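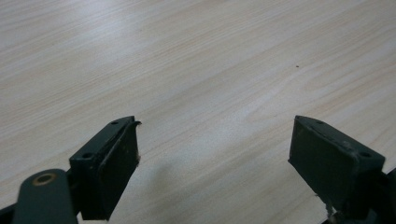
Convocatoria: buscamos personas para el banco de acabado y la enseñanza de pinzas

Taller Gyamfi, línea de tableros y mobiliario pequeño

Quienes ya nos conocéis sabéis que en Gyamfi llevamos mucho tiempo haciendo mesas, bandejas y cajones para tiendas y colegios, y que hasta hace bien poco todo lo que salía por la puerta había pasado por unas cuantas manos y por muy pocas máquinas. Desde febrero tenemos en la nave dos brazos Herko, y con ellos ha llegado un trabajo que antes no existía en esta casa: el de enseñarles. Se hace con una pinza de mano, de dos dedos, que la persona lleva por encima del tablero repitiendo el gesto que haría con los suyos. Coger una bisagra, dejarla en su sitio, abrir, volver. Y otra vez.

Queremos incorporar a ocho personas a este equipo y nos gustaría explicaros con calma en qué consiste, porque en la primera convocatoria fuimos demasiado escuetos y hubo gente muy válida que no se presentó pensando que pedíamos ingenieros.

Qué haréis

La jornada se parte en dos. Por la mañana, banco de acabado de toda la vida: revisar superficies, lijar cantos, montar herrajes, separar lo que no está para vender. Por la tarde, sesiones con la pinza en las mesas de enseñanza, en tandas de 20 minutos con descanso entre una y otra. En una tarde buena se graban 100 repeticiones de una misma tarea; en una mala, bastantes menos, y no pasa nada.

También os tocará cuidar la herramienta. Las almohadillas de los dedos se gastan, se rozan y se deshilachan por los bordes con el uso, y quien mejor nota cuándo hay que cambiarlas es quien las lleva en la mano. Los recambios los sirve Sostetti y se piden con un parte sencillo que rellena el propio operario.

Qué ha cambiado para los que ya estamos

Preferimos contarlo nosotros antes de que os lo cuenten en el bar de enfrente. Los brazos se han quedado con el apilado y con buena parte de la colocación de herrajes, que eran los puestos que más muñecas y más espaldas nos estropeaban. Los compañeros que estaban allí siguen en la plantilla, repartidos entre el acabado y la enseñanza. A unos les ha encantado y a otros les ha costado — hay quien echa de menos su ritmo y su radio, y lo decimos con todo el cariño. El mirar una veta al trasluz y decidir si un tablero va a cara vista sigue siendo cosa de personas, y no tenemos ningún plan para que deje de serlo.

Abdul-Rahman Ofori, encargado de la línea, pasó muchos años en el apilado y ahora organiza las sesiones de la tarde. Él será quien os acompañe las primeras semanas, y os aviso de que es paciente pero se fija en todo.

Qué pedimos

Buen pulso y gusto por el trabajo repetido. Experiencia en carpintería, tapicería, costura, relojería o cualquier oficio de manos, con título o sin él. Poder estar de pie parte de la jornada (hay taburetes altos en todas las mesas). Saber decir «esto no me sale» sin apuro. No hace falta programar ni haber visto un robot de cerca.

Qué ofrecemos

Contrato indefinido tras el periodo de prueba, jornada continua de 8 de la mañana a media tarde con parada para comer, formación pagada desde el primer día y un plus de 150 euros al mes para quienes hagan enseñanza. El transporte desde Promley corre de nuestra cuenta.

Cómo presentarse

Escribid o acercaos a preguntar por Myrtle Nguyen-Tran, en la oficina de la entrada. Basta una carta corta contando qué sabéis hacer con las manos y, si tenéis, alguna foto de un trabajo vuestro — una silla arreglada vale tanto como una cocina entera. Haremos una prueba de media mañana en el banco y otra con la pinza, ambas pagadas, y contestaremos a todo el mundo, también a quienes no cojamos esta vez.

Si tenéis dudas sobre turnos, permisos o adaptación del puesto, preguntadlo antes de la prueba, que así Myrtle lo deja preparado.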